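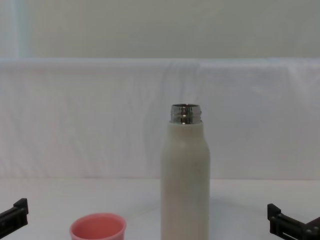
My bottle with the top off, plus the little pink cup

Insulated bottle smells like old coffee even after washing, how do I get it out?

Do-yoon Yang

Hi everyone, hoping somebody here has dealt with this. I have one of those tall insulated bottles, cream on the outside, with a steel neck you screw the top onto. I bought it last June at the Cistar in Warlow for 21 dollars and I've used it pretty much every workday. Mostly coffee with milk, sometimes barley tea.

For the past few weeks anything I put in there tastes like yesterday's coffee. Plain water is the worst. I wash it every night with dish soap and hot water and a regular sponge pushed down as far as my fingers go (which isn't very far). I tried leaving it full of soapy water overnight and then it tasted like coffee AND soap, so that was a step backward.

Three things I'd like to know:

Is it baking soda or vinegar? Every site says something different. And can I use bleach if neither one works? I'm guessing no but my brother swears by it.

Also the outside has gotten kind of gray and smudgy in places. It's that matte finish that seems to grab every mark. I don't want to scrub the color off. The pink cup still looks fine, I just rinse it and go.

Thanks in advance! I really like this bottle and don't want to buy another one.

Hye-jin Ji

Oh I've been there, my tea flask got so bad I used to hold my breath when I opened it! Skip the bleach, please. It's rough on stainless steel and you'll never stop wondering if you rinsed enough.

Go with baking soda first. Two big spoonfuls in the empty bottle, fill it the rest of the way with hot water from the kettle (let it sit a minute off the boil), and leave it standing in the sink for a few hours or overnight. Leave the top OFF while it soaks. You don't want to seal it up with something fizzing or steaming inside. In the morning dump it, scrub with a proper bottle brush, rinse until you're bored, and then rinse again.

If you can still smell it, do a second soak with plain white vinegar and water, half and half, for an hour tops. Don't put the two in together, they just cancel each other out and you get a lot of foam for nothing.

And get the brush! A sponge on your fingertips isn't reaching the bottom, and I'd bet that's where most of your problem is. Mine is a Grunon with a long bendy handle, it was cheap and it's lasted me years.

Now the part that fixed mine, after I'd soaked the bottle about a million times: it was the rubber ring. Look inside whatever screws onto the neck. If there's a seal in there, work it loose with a toothpick or the handle of a spoon (not a knife, I nicked one that way and it leaked all over my bag). Mine was brown underneath, so gross. Soak it in the baking soda water in a mug and let it dry all the way before you push it back in. Old toothbrush for the threads on the neck, too, milk likes to hide in those grooves.

For the marks on the outside I make a paste, baking soda and a few drops of water, and rub it on with a soft wet cloth in little circles. Try a spot near the bottom first in case your finish is fussy. Some gray marks come right off and some are just from rubbing against keys and stuff, and those you live with.

Last thing, let it dry open. I stand mine upside down on the rack until bedtime and never put the top back on while there's water in it.

deskplant157

denture tablets. drop one in, warm water, leave it 20 min or whatever the box says, rinse really well. done. so much easier than vinegar and your kitchen doesnt stink

also maybe stop putting milk in it??

Do-yoon Yang

Update for anyone who finds this later. It WAS the ring! I didn't even know it came out. I'm a little embarrassed by what was under there. Did the baking soda overnight, bought a brush, scrubbed the threads with a toothbrush, and this morning my water tasted like water. The paste took off most of the smudges on the outside, but there are a couple near the top that won't budge and I've decided I don't care.

Not giving up the milk though, sorry. Thank you both!

Contact us | Terms of use | © 2019 Warlow Household Help Board | Back to top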